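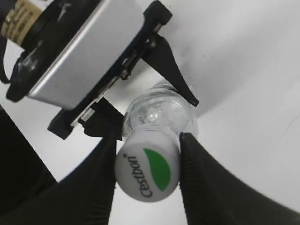
One gripper holds, the other gets ideas. Bottle by Cestbon.

Home | Robots | Grumbling | About

Clear plastic on a white table is a rotten thing to ask a robot to find, so naturally Tetteh picked it. We trained the two-arm policy on 268 demonstrations, then again on 1000. The big set won by 7 points. Swapping in the wrist view alone, with the small set, won by 28.

I had spent most of October collecting the big set. Benedicta has been very kind about it. Next we try Herama with the overhead view switched off, starting Sunday, when the lab is quiet.

3 comments | 7 shares
© Addo notes | Contact | Back to top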